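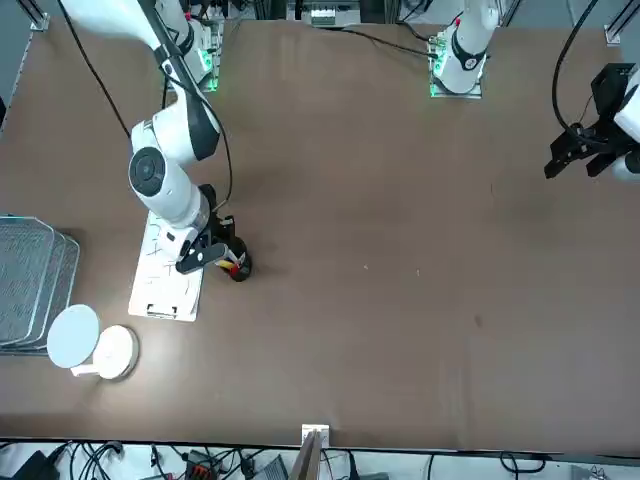 The big brown table, with lab equipment along its edges.

About Osei Language House

Osei Language House is a small evening school in Daltimside. We teach English to adults who came to this country from somewhere else, and we teach Twi to their children, and to anybody who married into a Twi-speaking family and is tired of smiling at dinner without understanding.

The school was started by Abena Amegashie and Kwesi Bonsu in the front room of Abena's flat. The first class had 3 students and one dictionary. Today we have 19 teachers, all part-time, and 109 students in the present term. Most of our teachers learned English as adults themselves. I am one of them, so please forgive me if a sentence on this page is a little stiff.

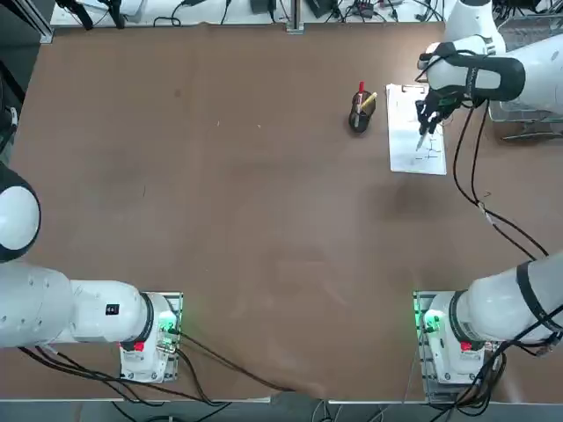

Our English classes run in the evening from half past six, and on Tuesday there is also a morning group for people who work night shifts. We use very little grammar on the board in the first month. Students practise calling the dentist, reading a rental agreement, writing to the teacher of their child. Grammar comes after, when they begin to ask for it. Nhyira Frimpong writes most of our lesson sheets and she changes them every term, so older students should not lend their copies to new ones.

The Twi programme is led by Obed Quaye. Children are grouped by how much they already understand at home, and age matters less. In August we hold a storytelling evening where each group tells one Ananse story in front of the parents. It is always too long and we have never managed to make it shorter.

Our library has 2493 books, many of them donated by families in the neighbourhood. You do not need to be a student to borrow. Kwadwo Darko is at the desk before every evening class and he will make you a card.

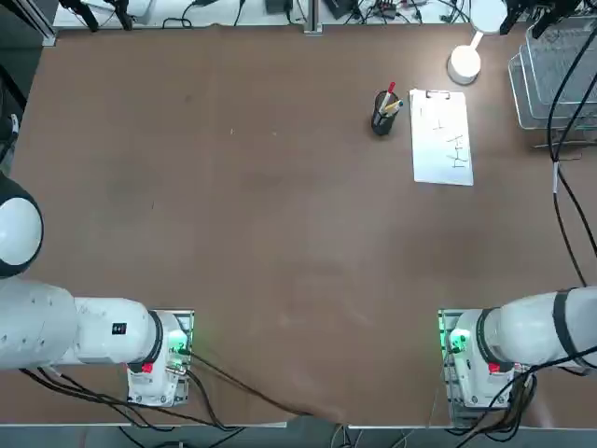

The smooth brown tabletop, open in the middle.

Fees are paid by the term and can be divided in monthly parts. If you would like to visit a class before you enrol, please write to the office and tell us which language and your level, or your best guess of it. The first visit is free of charge. Parking behind the building is for the bakery only.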